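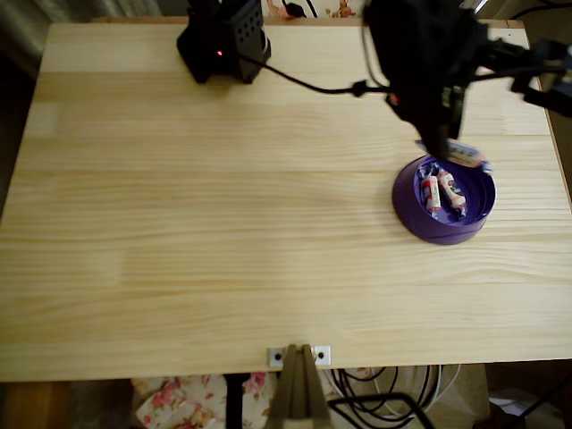
The Saturday Table > Opinion > Small Pleasures

In Defense of the Candy Bowl

4 min read

My dentist, Omar Obeidat, has a bowl of sugar-free gum at his front desk, and I have never once seen it go down. It looks the same every March when I go in for my cleaning. I bring this up because I think it tells you something about bowls. A bowl of treats has to be a little bit bad for you or it's just decoration.

I grew up in a house with a candy bowl. It sat by the phone, it was ugly orange glass, and it held whatever my mother had picked up that week. Company took one on the way in and one on the way out. We kids were allowed two after dinner, and the word "allowed" was doing a lot of work there, because those wrappers crackled like a campfire and she could hear them from the garage!

Then at some point I became an adult with a "nice" living room and I put out a candle. A candle! It cost more than a year of peppermints and people would lean over, sniff it, say "mmm," and sit back down. What kind of hospitality is that?

So a while back I got rid of the candle and went back to candy, and I have opinions now.

First opinion: wrapped, always. I know there are people who put out loose chocolate-covered almonds, and I'm happy for them, but I have met the public and I have met its hands. I want a wrapper, preferably the kind with twisted ends or a little printed roll you have to pick at with a fingernail. It slows you down. My neighbor Sowmya Varghese says a wrapped candy is one you can put in your coat pocket and find in November, and she's right, that's half the fun of them.

Second: plastic is fine. I said it. I spent one whole Sunday at the Vestedell flea market looking at cut crystal with lids, and every one of those lids made a clank that would wake a baby two houses over. I went home and used a cheap purple plastic thing that may have started life as the lid to something else. It's shallow, it's light, you can see what's in it from across the room, and if somebody's toddler throws it, well, it bounces.

Third, and this is where Tarek Sfeir and I part ways (he runs the front desk at the Nevham library and has kept a bowl there for years): do not fill it to the top. Tarek heaps his. He buys the bulk bag, 217 pieces, and pours until they slide off onto the returns cart. He thinks it looks generous. I think it looks like a delivery. I like a few at a time, with room for a hand to get in between them, and I top it up when it gets low. People are shy about a pile, oddly enough, and they're shy about the very last one too. Two or three is the sweet spot. With three left, somebody always takes one.

Yes, that means I refill it constantly. I don't mind. I've probably dropped nearly 1,000 candies into that bowl by now, and I still like the little tap they make when they land.

The other side of this argument has a point about the trash, and I'll give them that. Wrapper scraps get everywhere. I find the torn-off corners in the bowl, under the bowl, in the couch, once in the dog's ear. My brother-in-law puts his empties back in with the full ones, twisted shut so they look untouched, and I'm not going to defend him. Put a saucer next to the bowl if it bothers you.

But please put something out. It doesn't need a lid or a matching tray. Stick it on the kitchen table, where people end up standing anyway, and let the kids hear themselves unwrap one.

I'm low on the red ones, by the way, so if you're coming over, bring some.

Contact the editors | © The Saturday Table | Back to top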